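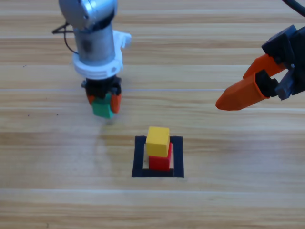 Cubos de madeira

Os cubos de madeira são peças de montar sem encaixe, usadas como brinquedo, material didático e objeto de treino de precisão. Pertencem à família dos blocos de construção e são, dentro dela, a forma mais simples e mais versátil: seis faces iguais, qualquer uma serve de base, e com poucas peças já se ergue uma torre!

Características

A madeira costuma ser maciça, de grão fino, com arestas ligeiramente arredondadas para não lascar nem magoar os dedos. O acabamento varia entre a madeira crua, a cera e a tinta à base de água. Nas peças tingidas, o veio continua a notar-se sob a cor, um dos grandes encantos do material, e as marcas escuras que o uso vai deixando junto às arestas são muito apreciadas por quem coleciona conjuntos antigos. O verde é uma cor clássica, ao lado do vermelho, do amarelo e do azul.

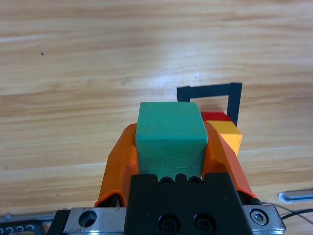

Empilhamento

O jogo mais antigo é também o mais cativante: pôr um cubo em cima do outro. Uma pilha de 2 cubos parece coisa pouca, mas já contém todo o problema do equilíbrio, pois o centro de gravidade da peça de cima tem de ficar sobre a face da peça de baixo. Delimita-se muitas vezes a zona de construção com um quadrado de fita adesiva preta colada na mesa, que ajuda a alinhar a base e torna as tentativas comparáveis entre si. O momento delicado é o de largar a peça: convém descê-la na vertical, com as faces paralelas, e abrir os dedos por igual.

Conjuntos e variantes

A coleção Prurnus, da oficina Hämmerli, reúne 60 cubos numa caixa de tampa deslizante e tornou-se a preferida dos clubes de empilhamento. A série Omance junta aos cubos paralelepípedos da mesma secção, ótimos para pontes e colunas. Em Ostgate realiza-se todos os anos, num sábado de setembro, um encontro de construção livre em que se põem 4000 peças à disposição do público.

Ver também

Blocos de construção
Brinquedos de madeira
Centro de gravidade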